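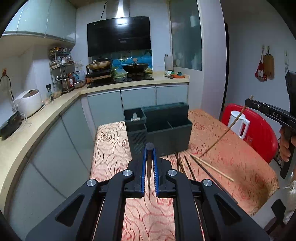

Hjalti Brøndum wrote:
The pantry guidance posted in January recommends that chopsticks be stored upright in a divided caddy kept on the table. I would ask that this be reconsidered. A caddy on the table takes up space at every meal, and the compartments collect crumbs and water. A closed drawer with a liner serves the same purpose and keeps the utensils free of dust.

pantry_desk
Thank you for the comment. The recommendation was drafted for shared kitchens in the Mirkstead residences, where most units have two drawers and both are normally assigned to knives and cooking tools. Residents in those units eat at the same table on which they prepare food, and a caddy within reach was considered the more practical arrangement. Residents who have a free drawer may of course use it. The text of section 2 will be amended to say so.

m.orchard
I support the position taken by Mr. Brøndum in part. Our floor keeps a green plastic caddy much like the one at the top of this thread, tall at the back and open at the front, and the tall section is useful for chopsticks and long spoons. The front divisions are not. Small items are placed there and remain there for months. At last inspection ours contained bread clips, a dead battery and a key that fits no lock on the premises.

Hjalti Brøndum
That has been my observation as well. The design invites clutter. I would add that plastic caddies without drainage holes should not be used for utensils that have just been washed.

tallow15
May I ask which material the guidance prefers? The text refers to "chopsticks" throughout and makes no distinction. We have dark brown ones and light wooden ones mixed together, and after a year the light ones have become rough at the tips. They are washed in the same way and stored in the same container.

pantry_desk
The guidance does not state a preference. Unfinished wood will absorb water more readily than a coated pair and needs a longer drying time before it is put away. Please lay washed chopsticks flat on a rack or a clean towel overnight. Pairs with rough or split tips should be withdrawn from use.

Grunorano
With respect, the overnight requirement is excessive. I manage a shared kitchen for 15 residents, and there is no surface on which that number of utensils can be left out until morning. Ours are dried by hand with a cloth and returned to the caddy tips up. We have had no mold.

m.orchard
Tips up or tips down? The guidance says handles up, so that the end that goes into the mouth is not touched when a pair is taken out. This has been the subject of some discussion on our floor.

Grunorano
Tips up. The tips dry faster in open air, and the bottom of any caddy is its dirtiest part. I am aware that the guidance says otherwise.

pantry_desk
Both arrangements have been proposed to this office. Handles up remains the recommendation for kitchens used by more than one household, on grounds of handling. It presumes that the caddy is emptied and washed weekly. Where the caddy is not washed, the objection raised by Grunorano is a fair one.

Hjalti Brøndum
I do not believe that weekly washing takes place in any shared kitchen I have visited.

lindqvist_r
It takes place in ours. The caddy is emptied onto the table after supper, the chopsticks are sorted into pairs, and the container is washed with hot water and dish soap. The task takes a few minutes. The sorting is the slower part. We began with matched sets and now have a great many single sticks of differing length.

tallow15
Is there any procedure for single sticks? We have been keeping them in case the partner is found.

lindqvist_r
We place them in a separate cup until the end of the month and then discard them, or use them for stirring paint and supporting seedlings.

m.orchard
A further point concerning the table itself. Section 4 advises that tablecloths be removed from shared kitchens. I would like to register an objection. A wipeable cloth protects the surface and is easily cleaned, and residents are fond of theirs. Ours has a floral pattern and has been in place since before I moved in.

pantry_desk
Section 4 is intended to apply to woven cloths only, which hold moisture beneath a caddy or a dish rack. Wipeable coverings may remain, provided that they are lifted and the table is dried underneath from time to time. We acknowledge that the wording is unclear.

Nimon
Could the revised text also address electric kettles? Section 4 places the caddy, the dish rack and the kettle on the same table without stating any distance between them. I would prefer to see the kettle on the counter – steam next to a container of wooden utensils does them no good.

Grunorano
Our only working outlet is beside the table, so the counter is not available to us.

pantry_desk
The point is noted. The revision will recommend the counter where an outlet permits, and otherwise the opposite end of the table, with the spout turned away from the utensils and the cord kept clear of the walkway. Further comments on sections 2 and 4 may be posted in this thread until the revised text is issued.

Hjalti Brøndum
I maintain my preference for the drawer.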